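# Contra los minoristas de la etiqueta (y a favor de tirar cosas)

Llevo treinta y tantos años oyendo que el desorden se cura comprando cajas, y cada mes de mayo, cuando toca el cambio de armario, vuelvo a caer. 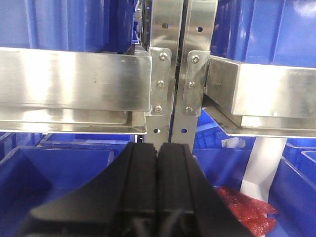
Cajas azules de plástico en una estantería metálica.

Lo confieso desde ya: me encantan las cajas. Me gusta ese ruidito de la tapa al cerrar, me gusta apilarlas, me gusta (muchísimo) escribir en el costado «CABLES» con rotulador gordo y sentirme una persona seria durante una tarde entera. El problema viene después, cuando abres la de los cables y dentro hay un mechero, dos pilas, las instrucciones de una cafetera que ya no tienes y un solo cable, que además no sirve para nada.

Mi teoría – discutible, ya lo sé – es que las cajas son una manera elegante de aplazar decisiones. Guardar se parece tanto a ordenar que nos lo creemos. Metes el jersey que no te pones en un cubo con tapa, lo subes al altillo y te quedas tan tranquilo, como si hubieras resuelto algo. Pues no, lo tienes igual, solo que más alto.

El año pasado me mudé de un piso de 59 metros a otro todavía más pequeño y me dio por hacer inventario. Una noche, con una cerveza y una libreta, apunté todo lo que había en el trastero. Salieron 538 objetos. ¡En un trastero en el que yo habría jurado que solo estaban la bici y el árbol de Navidad! Había una raqueta sin cuerdas, apuntes de la carrera, una yogurtera de mi madre y tres paraguas de publicidad, todos rotos por el mismo sitio.

Se lo conté a Rigoberto Flores, con quien comparto mesa en el trabajo, y me dijo que a él le pasa lo contrario: tira demasiado y luego lo lamenta. Una vez tiró la garantía del frigorífico la misma semana en que se le estropeó. Tiene parte de razón, no digo que no. Hay papeles que conviene guardar, y hay recuerdos que no ocupan tanto y alegran un domingo de lluvia. Yo tengo las cartas de mi abuela en una lata de galletas y de ahí no se mueven, que nadie me las toque.

Pero de ahí a los tutoriales de «organización total» hay un trecho. He visto vídeos en los que alguien pasa los macarrones de su paquete a un bote, y del bote a un cesto, y el cesto a un cajón con separadores. ¿Y cuánto tarda esa gente en hacerse la cena? Además, al sacar la pasta del paquete pierdes los minutos de cocción, que es la única información que yo he buscado alguna vez en un paquete de macarrones.

Al final me puse una norma muy casera: antes de comprar una caja tengo que vaciar otra. Vaciarla del todo, hasta las pelusas. Llevo 30 bolsas fuera de casa, entre donaciones, punto limpio y una amiga que se quedó con la yogurtera encantada de la vida (espero que la use, aunque lo dudo). Y sí, la semana pasada me vi otra vez en el pasillo de los cubos con tapa, mirando uno transparente, con ruedas, que estaba rebajado y que cabría perfectamente debajo de la cama.

Lo dejé en su sitio. Por ahora.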